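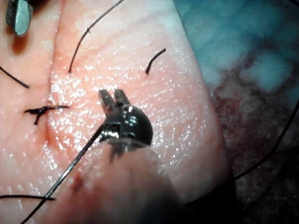
분홍색은 얼마나 믿을 만한가

축축한 분홍빛 표면과 그 위의 짧은 집게 두 가닥. 왼쪽은 살구색에 가깝고 위쪽 가운데는 거의 희다. 잔주름이 많다.

Irnley 실습실의 봉합과 박리 연습 재료를 다룬 갤러리 페이지다. 사진 한 장에 캡션 한두 줄을 달고, 그 밑에 재료에 관한 메모를 붙였다. 홍보 자료로 쓸 생각이면 다른 페이지를 찾는 편이 낫겠다. 나는 이 분야의 "진짜 같다"는 말을 별로 믿지 않고, 메모도 대체로 그런 투로 썼다. 글은 내가 쓰고, Salma Benkirane가 초고를 읽으며 너무 심한 문장 몇 개를 지웠다. 지우지 않은 것 중에도 그가 동의하지 않는 문장이 있다.

색에 대하여

연습 재료 카탈로그를 펴면 거의 모든 제품이 분홍색이다. 피부도 분홍, 장도 분홍, 혈관 둘레의 막도 분홍. 이름만 바뀌고 색은 그대로인 경우가 많아서, 예전에 Skoreck 견본을 한 상자 받았을 때는 라벨이 떨어진 두 장을 끝내 구분하지 못했다. 색을 균일하게 칠해 놓고 사실적이라고 부르는 관행이 나는 늘 마음에 걸렸다.

위 사진의 표면은 그나마 고르지 않다. 한쪽은 주황기가 돌고 오른쪽 아래로 가면 탁해진다. 다만 이 차이의 어디까지가 재료의 색이고 어디부터가 조명 탓인지는 사진만 보고 말할 수 없다. 젖은 표면은 빛을 세게 튕겨 내고, 밝은 부분은 실제보다 희게 나온다. 화면으로 색을 배운 실습생이 조명을 바꾸자마자 헤매는 일은 흔하다. Mohsin Rana는 그래서 같은 연습을 조명 밝기를 달리해 두 번 시킨다. 나는 두 번도 적다고 보지만, 시간표를 짜는 사람은 내가 아니다.

주름에 대하여

주름은 색보다 속이기 어렵다. 틀에 부어 만든 판에도 주름무늬를 찍을 수는 있는데, 당겨 보면 무늬가 그대로 따라올 뿐 펴지지 않는다. 그런 판으로 연습하면 얼마나 당겨야 하는지를 배울 수가 없다. 손에 힘이 들어갔다는 신호가 표면에 나타나지 않으니까.

잔주름이 보인다고 바로 좋은 재료라고 적지는 않겠다. 멈춘 사진으로는 이 주름이 펴지는 주름인지 찍힌 주름인지 알 길이 없다. 판매 페이지의 사진을 볼 때도 똑같이 의심하길 권한다. 주름을 보여 주고 싶으면 당기기 전과 당긴 뒤를 나란히 실으면 될 텐데, 그렇게 하는 회사를 드물게 본다.

물기에 대하여

물기는 재료 평가에서 가장 자주 빠지는 항목이다. 마른 판 위에서는 뭐든 잘 잡힌다. 봉합사도 얌전하고 매듭도 예쁘게 앉는다. 같은 판에 식염수를 뿌리면 집게 끝이 미끄러지고, 방금 전까지 자신만만하던 사람이 조용해진다. Bustmont에서 온 평가표에는 촉감, 색, 탄성, 냄새까지 칸이 있었지만 물기 칸은 없었다. 냄새 칸이 있는데 물기 칸이 없는 평가표를 누가 설계했는지 궁금하다.

반론도 적어 둔다. Johanna Schnyder는 처음 배우는 사람에게 젖은 재료부터 주는 것은 괜한 심술이라고 생각한다. 바늘을 돌리는 각도도 모르는데 미끄러움까지 견디라는 셈이라는 것이다. 일리가 있다. 그래도 나는 마른 연습이 너무 오래 간다고 본다. 첫 주에 마른 판, 둘째 주에 젖은 판이라던 계획이 어느 실습실에서든 끝까지 마른 판으로 가는 것을 여러 번 봤다. 이유는 대개 바닥 청소였다.

얇은 것을 잡는 일

두 집게날 사이로 분홍색이 비치는 틈이 있다. 날은 조금 벌어진 채다. 사진에서 내가 제일 오래 본 곳이 거기다. 얇은 막을 다루는 연습에서는 얼마나 세게 무느냐를 두고 말이 많은데, 물기 전에 날을 얼마나 벌리고 들어가는지는 교재에 한 줄 있을까 말까다. 너무 벌리면 옆의 것까지 딸려 오고, 덜 벌리면 표면만 긁는다.

Mahmoud Lamrani가 가르칠 때는 한 가지를 고집한다. 잡기 전에 멈추라는 것. 멈춘 상태에서 날 끝 양쪽에 무엇이 있는지 소리 내어 말하게 한다. 처음에는 유치해 보였고 지금도 조금은 그렇게 보인다. 점수가 오르는지에 대해서도 그가 내민 자료는 얇았다. 실습생 8명의 기록이었고, 비교할 집단이 없었다. 다만 말하게 시키면 적어도 무엇을 못 보고 있는지는 드러난다. 그 정도 효용은 인정한다.

숫자에 대하여

Magalhães 재료 묶음의 안내문에는 반복 사용 503회라는 숫자가 크게 적혀 있다. 무엇을 한 번으로 치는지는 적혀 있지 않다. 찌르고 빼면 한 번인가, 한 땀을 다 묶어야 한 번인가. 문의했더니 "일반적인 사용 기준"이라는 답이 왔다. 우리 방에서는 한 판이 62땀째에 가장자리부터 찢어졌다. 판 하나로 결론을 낼 생각은 없지만, 503이라는 숫자를 다시 인용할 생각도 없다.

작년 실습실 장부에 적힌 땀 수는 모두 3,213이다. 손으로 적은 장부라 빠진 날이 있을 것이고, 매듭을 풀고 다시 묶은 것을 두 번 적은 사람도 있을 것이다. 그래도 세는 법이 첫 장에 써 있다는 점에서 나는 이쪽을 더 믿는다.

"진짜 같다"는 말

재료 설명회에 가면 이 말을 꼭 듣는다. 손으로 한 번 눌러 보고 고개를 끄덕이며 하는 말이다. 무엇과 비교해서 같다는 것인지 물으면 대답이 갈린다. 어떤 사람은 색을 말하고, 어떤 사람은 누를 때의 탄력을 말하고, 몇 명은 그냥 느낌이라고 한다. 느낌은 평가표에 적을 수 있는 항목이 못 된다.

내가 바라는 것은 소박하다. 색이 닮았으면 색이 닮았다고, 찢어지는 방식이 닮았으면 그렇게 적어 달라는 것이다. 닮지 않은 부분을 먼저 적는 회사가 있다면 나는 그 회사 것을 먼저 써 보겠다. 얇은 막 한 장이 모든 것을 흉내 낼 필요는 없다. 당기는 연습용이면 당길 때만 그럴듯하면 되고, 색은 초록이어도 상관없다. Salma는 초록색 판이면 실습생들이 진지해지지 않을 거라고 했다. 시험해 본 적은 없으니 둘 다 추측이다.

화면으로 보는 표면

가까이서 찍은 사진은 크기 감각을 지운다. 분홍빛이 화면을 거의 채우면 손바닥만 한 것인지 손톱만 한 것인지 알기 어렵고, 자나 동전이 옆에 없으면 짐작할 뿐이다. 그래서 크기는 캡션에 쓰지 않았다. 갤러리 캡션에 크기를 지어내는 버릇은 생각보다 널리 퍼져 있다.

검은 관절에 맺힌 작은 흰빛과 연둣빛 반사도 눈여겨볼 만하다. 젖은 표면과 번들거리는 금속이 한 화면에 있으면 시선은 반사 쪽으로 먼저 간다. 초보자일수록 그렇다. 정작 봐야 할 것은 날 끝과 막이 만나는 쪽인데, 밝은 점 하나가 그것을 이긴다. 조명 각도를 바꾸면 나아진다는 의견이 있고, 익숙해지면 안 보인다는 의견이 있다. 앞의 의견에는 조명을 팔려는 사람이 많고, 뒤의 의견에는 익숙해진 지 오래된 사람이 많다.

메모를 보내려면

재료에 관한 반박, 특히 반복 횟수를 직접 세어 본 기록을 받는다. 세는 기준을 첫 줄에 적어 주면 좋겠다. "써 보니 좋더라"는 메일은 읽기는 하지만 싣지 않는다. 1월에 받은 것들은 Johanna가 정리하고 있고, 답장은 늦다.

사진을 수업 자료로 옮겨 쓰는 것은 괜찮다. 캡션도 함께 옮겨 주고, "실제와 동일한 질감" 같은 문구는 붙이지 말아 달라.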